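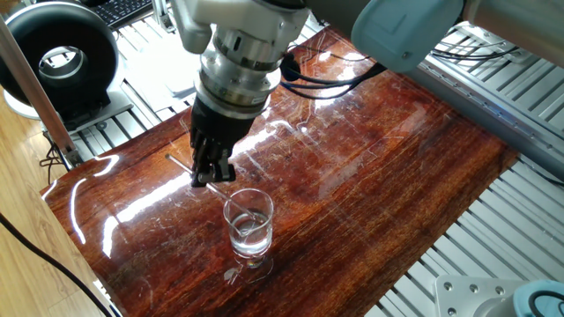

Second section of Skála run again from the top, this time with the Rakier track at full speed. The first section holds up fine and I have left it alone. The second still goes soft where the group turns out of the line and the two on the left have to wait for the rest. The lean in that turn has been a bend at the waist every time, and a bend is no use to me. What I want is the glass rod in the beaker: one straight diagonal, low end inside the glass, the side of it resting on the rim. So ankle, hip and ear in one line, the weight taken by the partner at hip height, and no reaching for the floor with the free hand. Tried it with both pairs. The taller pair got it on the second go. The other pair lose the line as soon as the head turns, so the head now stays put until the partner steps away.

Search this notebook
Go

Music. Track is at 75 and stays there. I tried a faster version in August and the footwork turned to mush, and I don't want to go through that again. The edit we have now comes in after the shaker, with the bass dropped out for the first phrase. Mimano sent a new mix with the log drum pushed up and I prefer it in the room, but on the small speaker it covers the vocal and the dancers were coming in late on the call. Using the old mix for rehearsal and the new one for the night. Must make sure both files start at exactly the same point. The new one has a bit of silence at the front that the old one doesn't have, and we lost half a rehearsal to that last time.

Section three is cut down to 18 counts. It was longer and had a repeat in it that I kept because I liked the arms, but the repeat meant facing the back for too long and the energy went out of it. The arms have moved to the end of section one, where there was room for them. Feet for section three as they now stand:

- step right, drag left, hold
- same to the left, no hold
- three small jumps on the spot, getting lower
- quarter turn, shoulders only, then the hips catch up
- walk out on the vocal

The quarter turn is still wrong. Everyone turns hips and shoulders together because it is easier. I had them do it sitting on the floor, legs out in front, so the hips could not move, and then again standing. It was better standing after that but it went again once the music was on. Try it sitting with the music on next time. 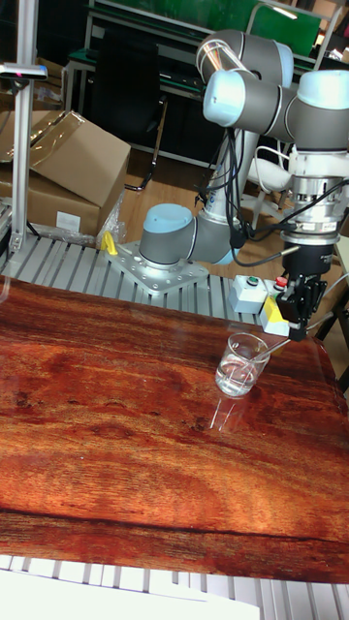

Gripper held above the small beaker.

Floor. Wesstead have confirmed the hall but the floor there is harder than ours and has less slide in it. The drag in section three depends on slide. Options are socks over trainers for that section, which looks daft, or shortening the drag so it finishes on the ball of the foot. I have marked it short for now. We get 15 minutes on the floor before doors open, and I would like to spend all of it on section three and the exit. Lights can sort themselves out while we do that.

Filming. Went back through the August clips for the first version of the opening. Clip 946 is the one to keep - you can see the whole line and the timing of the first drop is clean. Most of the others are shot from too low and you only see the front row. For the next run put the phone up on the wall bars, landscape, and leave it going between takes. The short vertical version for posting can be taken from the opening only. It doesn't need the turn.

Clothes. Loose trousers in one colour, tops whatever people have as long as there is no writing on them. The wide trousers look good in the jumps and hide the feet completely in the drag, so I have asked for them turned up once at the ankle.

To do before the next session:

- trim the silence off the new mix
- write out the exit properly, people keep asking me who goes first
- ask Wesstead if the back curtain can be left open
- second pair to practise the lean against a wall, slow, both sides
- find the small speaker lead

Knee is sore again on the left. I marked the jumps and did not do them full out. Will do the same next time and see how it is.

24th December
Inger Grímsdóttir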